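Unit 2: Working rules for hand-held gripper stations
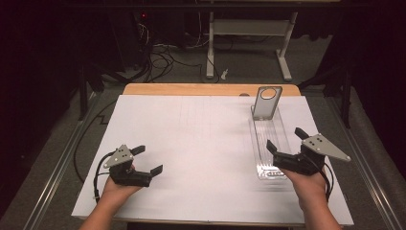 These notes cover the part of the Brarenia bench course that deals with station set-up, cable management and operator conduct. They assume you have read Unit 1 and have your own copy of the station log. Where the notes and the station card disagree, follow the station card and tell the lab supervisor.

2.1 Scope

The rules apply to any task in which one operator works two grippers by hand over a tabletop. They don't cover arm-mounted grippers, which come under the guarding rules in Unit 4. The word "fixture" means any object placed on the board for the grippers to act on, including stands, trays and plates.

2.2 The board

A ruled board is used so that a fixture can be put back in the same spot between runs. Record its position by grid reference before the first run. If the board is bumped, stop, square it to the table edge and log the shift. Don't tape over the grid lines.

Clear acrylic fixtures need extra care. Their edges are hard to pick out against a white surface, and slots and cutouts are easily misjudged by a centimetre or more. Confirm the near edge by eye from the operator's side before closing a jaw anywhere near it.

2.3 Cables

Each gripper cable must have enough slack to reach the far edge of the board without pulling. Slack should hang on the operator's own side and never cross between the two grippers. Check the run past the wrist with the arm fully extended.

Floor cables are inspected at the start of every session. A cable on the floor is acceptable only outside the operator's standing area and any marked walkway. Coil the excess at the equipment end.

2.4 Holding and moving the grippers

Start with the jaws open and facing each other, clear of the fixture.
Keep fingers behind the jaw line at all times.
Move one gripper at a time until the fixture is steady.
Mounted plates stick out past the jaws on some models. Allow for them when the grippers come together.
If either plate touches the other, end the run and check both for looseness.

2.5 Run records

A run is valid only if the log shows the board check, the cable check and the fixture position. In the March review of the Stosau station, 1,632 runs were audited and 209 were set aside. Missing grid references were the most common fault. Jaw pads are to be changed every 200 runs, whatever their condition, and the change initialled.

Logs are kept in the Vultico binder at the station. Spanos stations use the same form with an added line for the cable number.

Reading for next week: Unit 3, sections 3.1 to 3.4. Bring a completed log sheet to the tutorial.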